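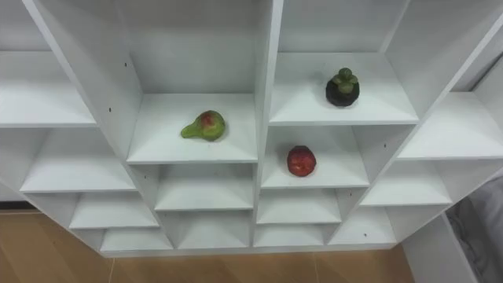
Shelf picking with a walking humanoid: what should the house rules say?

Forum: Working practice > Mobile and legged

Posted by stepladder_ok, 9:10

I'm redrafting the one-page rules for our shelf task. It's the usual job: fruit on open cubby shelves, basket in one hand, pick with the other. The page we use now was written for a fixed arm at a bench and half of it makes no sense for something that can fall over.

Draft so far:

1. One person holds the stop button and does nothing else.
2. Nobody inside 2 metres of the robot while the motors are on.
3. One item per cubby, set back from the front edge.
4. Shelf unit fixed to the wall before the first run.
5. Stop and reset after 30 minutes, whatever state the task is in.

What's missing, and what would you throw out?

Reply from Tuline_bench, 9:42

Rule 2 won't work in a small room. If you've got a bed or a desk along one side, there's nowhere to stand that is 2 metres off. At Tuline we wrote it as "outside the reach of either arm plus one step" and taped that on the floor. People keep to a line. They don't keep to a number.

Reply from grout_line, 10:05

Disagree. Reach plus one step is fine for an arm. A full-size humanoid going over sideways covers its own height and takes whatever is in its hand with it. If the room is too small for the distance, people go in the doorway or you use another room. I'd leave rule 2 alone.

You also have nothing on cables, and I'd put them first. Ours says: every cable on the floor is walked from end to end before power on, slack goes to the side away from the shelf, and no loops within a stride of the feet.
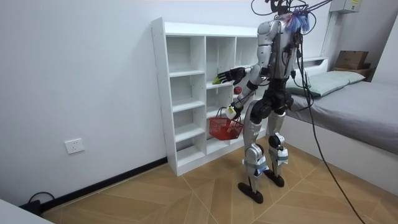

Then the same check again after every reset, as the slack is never where you left it once the robot has turned round a few times. We had 300 runs at Grovach before I made that a written rule and I wish I'd done it after 10.

Reply from stepladder_ok, 10:31

Cables going in as rule 1, thanks. On distance, I could say 2 metres as standard and the doorway if the room can't give you that. Does that suit both of you?

Reply from Tuline_bench, 10:50

It's better. I still think you'll find people creeping in to straighten the fruit.

Reply from marl_and_clay, 11:26

Then write a rule for that. Ours is motors off, hands shown, operator says "clear" out loud, then you go in. Same words on the way out.

I'd query rule 3. If every item sits neatly on its own in the middle of a shelf, you're only practising the easy case. Put some near the edge and some at the back.

Reply from grout_line, 11:40

That's a question about the task. The page is about safety.

Reply from marl_and_clay, 11:48

Fair, but then rule 3 shouldn't be on the page at all.

Reply from stepladder_ok, 12:15

I'll move it to the task sheet. The Jornska people keep the two separate as well and theirs is easier to read.

Does anyone have wording for the basket hand? I've got "basket empty at the start of each run" and nothing on how full it may get.

Reply from Lukumay_shift, 13:02

We set a weight limit for the basket and weigh it at the reset. Work it out from your own robot's balance tests and don't copy ours. And check the handle grip before every run, it's quick.

Reply from stepladder_ok, 13:20

Will do. New draft up this evening.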